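手首カメラによる接近動作の収録　設置と運用の手引き
第4章　窓のある部屋での準備から収録まで 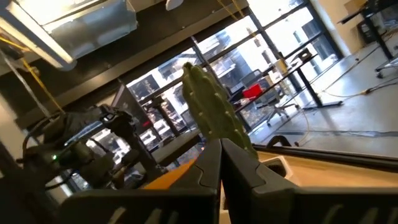
ワークトン研究室　把持学習グループ

6月　文:ネリス・ルイス

第3章までで、アームの固定と非常停止の確認、グリッパの取り付けまでお済みのことと思います。お疲れさまでした。あそこまでが力仕事で、ここからはどちらかというと目と根気の仕事になります。お茶でも用意して、ゆっくり読んでください(ただし飲み物は作業台に置かないでくださいね)。

この章で扱うのは、私たちが「パーンデール方式」と呼んでいる収録のやり方です。手首のカメラだけを使い、物に近づいていく動作を人の操作で集めて、その映像と関節の記録から接近の方策を学習させます。名前は最初に試した部屋の呼び名から取ったもので、深い意味はありません。外から見る固定カメラは学習に使いません。最初のころは固定カメラの映像も一緒に入れていたのですが、アームを別の部屋に移すたびに方策の調子が変わってしまい、それならいっそ手首だけでどこまで行けるか見てみようという話になって、今の形に落ち着きました。

4.1　手首の映像に慣れる

初めて手首カメラの映像を見た方は、たいてい少し戸惑われます。画面の下のほうにはいつもグリッパの指が居座っていますし、手首が回れば床も机も窓も一緒に傾きます。章の初めの写真でも、窓枠や机の線は斜めに走っていて、柱のような形のサボテンは根元が指の陰に入っています。収録中はこういう見え方がずっと続きますので、どうか早めに慣れてしまってください。

私たちはこの傾きを補正しません。映像を水平に戻してから学習に渡す処理も試しましたが、回転で生まれる四隅の空白の扱いが面倒なわりに、よいことがあまりありませんでした。手首の姿勢は関節の記録に残っていますから、映像は傾いたまま渡し、姿勢の値を横に添えるだけにしています。

指が映り込むことも同じで、隠したり塗りつぶしたりはしません。指と対象の位置関係は、接近の最後の段階でいちばん頼りになる手がかりです。第5章で出てくるマスク処理は評価用の比較実験のためのものですから、ふだんの収録では切っておいてください。

4.2　作業台と対象物を整える

1. 作業台の上を片付け、対象物を一つだけ置きます。周りの机や椅子まで片付ける必要はありません。背景にいろいろな物が映っているほうが、あとの学習には助かります。

2. 対象物は、アームを伸ばしきらずに届く場所に置きます。目安として、肘の関節に余裕が残っているかどうかを操作画面で確かめてください。

3. 植物を使うときは、鉢が動かないように底に滑り止めを敷きます。サボテンは形がはっきりしていて練習にはうってつけなのですが、接近だけにとどめ、指を閉じる動作は入れません。

4. 置き場所を決めたら、作業台の縁からの距離を記録用紙に書きます。用紙の書き方は4.6にあります。

5. アームを待機姿勢に戻し、可動範囲に人がいないことを声に出して確認します。一人で作業しているときも声に出してください。気恥ずかしいのは最初の一日だけです。

注意:対象物の位置を手で直すときは、必ずアームを停止状態にしてください。動作の合間の数秒であっても例外はありません。

注意:床の延長コードや信号線は、アームの可動範囲と人の通り道の両方から外しておきます。椅子のキャスターで踏みやすい場所は、とくに念入りに見てください。

4.3　露出を合わせる

さて、この章でいちばん質問の多いところです。大きな窓のある部屋では、手首の向きが少し変わっただけで明るさががらりと変わります。自動露出に任せると、窓が入った途端に指も対象も黒くつぶれ、窓が外れると今度は全体が白っぽくなる、ということを一回の接近の間に何度も繰り返します。人の目にはただの眩しい映像でも、学習する側にとってはなかなか厄介です。

1. 操作画面の「カメラ」から自動露出を切ります。ホワイトバランスの自動も一緒に切ってください。忘れやすいので、私は二つまとめて「自動は全部お休み」と覚えています。

2. アームを待機姿勢から対象の手前までゆっくり動かし、いちばん窓が広く入る姿勢で止めます。

3. その姿勢で、指の面と対象の輪郭が見分けられるところまで露出を上げます。窓の外の建物が白く飛んでも構いません。残したいのは手元です。

4. 次に、窓がほとんど入らない姿勢に動かし、作業台の面が白く飛んでいないか見ます。飛んでいたら露出を一段戻し、手順2からやり直します。

5. 両方の姿勢で見えるようになったら、値を固定して保存します。

この往復は、慣れないうちは五、六回かかることもあります。面倒に感じても、どうか省かないでください。露出が合っていない収録は、あとからどんなに丁寧に補正しても、つぶれた部分が戻ってきません。

天井の照明については、点けるか消すかをその日の最初に決めて、途中で変えないようにします。どちらでも学習はできますが、一つの組の中で混ざると、あとで条件ごとに分けるときに泣くことになります。カーテンやブラインドのある部屋でも考え方は同じです。

補足:日差しの向きは時間とともに変わります。午後2時を過ぎたあたりから、私たちの部屋では作業台の面に光が回り込んできます。露出の見直しは一組終わるごとに行ってください。雲の多い日は、組の途中でも一度止めて様子を見るのがよいと思います。

4.4　手首カメラの位置合わせ

1. グリッパを少し開いた状態にして、両方の指先が画面に入っていることを確かめます。

2. 指先の位置を、操作画面の十字の印と見比べます。印は前回保存した位置を示しています。

3. ずれているときは、カメラの台座のねじを緩め、向きを直してから締めます。ねじは交互に少しずつ締めてください。片方だけ先に締めると、締めた拍子に向きが変わってしまいます。

4. 手首を左右いっぱいまでゆっくり回し、配線が突っ張らないことを見ます。

5. 「基準画像」を一枚保存します。

左右の指が画面の中で同じ大きさに見えないことがありますが、カメラが真正面に付いていないだけのことが多く、そのままで大丈夫です。大事なのは、収録を通して見え方が変わらないことのほうです。以前、左右対称に見えるようにと熱心に直してくださった方がいて、その気持ちはとてもよく分かるのですが、直すたびに前の収録と合わなくなり、結局その週のぶんを別扱いにしました。

注意:組の途中でカメラに触れたときは、たとえ動いた気がしなくても、その組を終わりにして新しい組を始めてください。

4.5　収録する

1. アームを待機姿勢に置き、「収録開始」を押します。

2. 一呼吸おいてから動かし始めます。静止した映像が先頭に少し入ります。

3. 対象に向かって、止まらずに近づけます。速さは、歩きながら人と話すくらいの気持ちで。速すぎるものより、途中でためらって止まったもののほうが扱いに困ります。

4. 指先の間に対象が入ったと思うところで止め、「収録終了」を押します。

5. 画面の再生でざっと見て、残すか捨てるかをその場で決めます。

6. 待機姿勢に戻し、次の回では始める姿勢を変えます。手首の回し方も、毎回意識して変えてください。

6の「始める姿勢を変える」は、読み飛ばされがちな一行です。人間はどうしても楽な姿勢から始めたくなるもので、放っておくと似たような接近ばかりが並びます。カラドグ・グウィリムは、始める姿勢を書いた紙を箱に入れて、くじのように引いていました。笑われていましたが、彼の収録がいちばんばらつきがよく、今では箱も備品の一つです。

捨てる基準は次のとおりです。

・対象が一度も画面に入らなかったもの
・接近の途中で操作を中断したもの
・アームや指が対象または作業台に触れたもの
・配線が指の前に垂れて、指先が見えなくなったもの

見た目が少し不格好なだけの接近は、捨てずに残します。遠回りして戻ってくるような動きも、目標に着いていれば立派な手本です。

4.6　記録用紙の書き方

用紙には、組の番号、操作した人、照明の状態、露出の値、対象物、作業台の縁からの距離を書きます。備考欄には何を書いても構いません。「隣の机の椅子が移動」「雲が出てきた」くらいの走り書きが、あとで結果を読むときに思いがけず効いてきます。ミラグロス・ロサノがリーヒマキで収録したときの用紙は、備考欄が日記のようになっていて、読んでいて楽しいうえに、露出がずれた組がどこからかすぐに見つかりました。

4.7　これまでの結果と、目安

どのくらい集めればよいのか、というご質問もよくいただきます。私たちの最初の収録では2,249回の接近を記録し、そのうち186回を4.5の基準で捨てました。捨てたものの多くは初めの数日に偏っていて、操作に慣れるにつれて減っていきます。ですから、出だしで捨てる回が続いても、どうか気を落とさないでください。

評価には、学習に使っていない58通りの置き方を用意しました。露出を固定して集めた映像で学習した方策は、自動露出のまま集めたものより、窓に向かう接近で対象を見失うことがはっきり少なくなりました。窓を背にした接近では、二つの差はほとんどありません。傾きの補正の有無については、補正なしのほうがわずかによいか、変わらないか、という程度です。この点はもう少し部屋を変えて確かめたいと思っています。

正直に書いておくと、うまくいかない置き方も残っています。対象の根元が指の陰に入ったまま最後まで見えてこない場合、方策は手前で止まりがちです。接近の途中で手首を一度ひねって見せるような手本を足すと改善する場合がありますが、どのくらい足せばよいかはまだ分かっていません。オークヴィルの部屋での続きの収録では、そこを重点的に集める予定です。

4.8　一日の終わりに

1. アームを待機姿勢に戻し、電源を落とす前に制御を停止します。

2. 収録の組がすべて保存されていることを一覧で確認します。

3. 基準画像を朝のものと見比べ、ずれがあれば用紙に書きます。

4. カメラの前面に布をかけます。

5. 植物を使った日は、元の棚に戻してあげてください。水やりの当番表は棚の横です。

次の第5章では、集めた映像の切り出しと、学習への渡し方を扱います。

コメント

イエスティン・プライス
4.3の手順でようやく窓際の組が使えるようになりました、ありがとうございます。一つ質問ですが、露出を一段戻しても作業台が飛ぶときは、どちらを優先したらよいでしょうか。うちの台は色が明るくて、なかなか両立しません。

ネリス・ルイス
イエスティンさん、そういうときは指と対象を優先してください。台の面が少し飛ぶのは我慢できます。艶のない敷物を一枚敷くのもおすすめですが、敷いたら組を分けて、用紙にも書いておいてくださいね。

アリキ・ゼルヴァス
くじの箱、うちでも作りました。紙が足りなくなったので姿勢の一覧を共有していただけると嬉しいです。あと4.4の3、ねじを交互に締めるところは太字でもいいくらいだと思います。先週やらかしました。

カラドグ・グウィリム
一覧は共有フォルダの「姿勢くじ」に入れておきました。印刷して切るだけです。箱は各自でどうぞ。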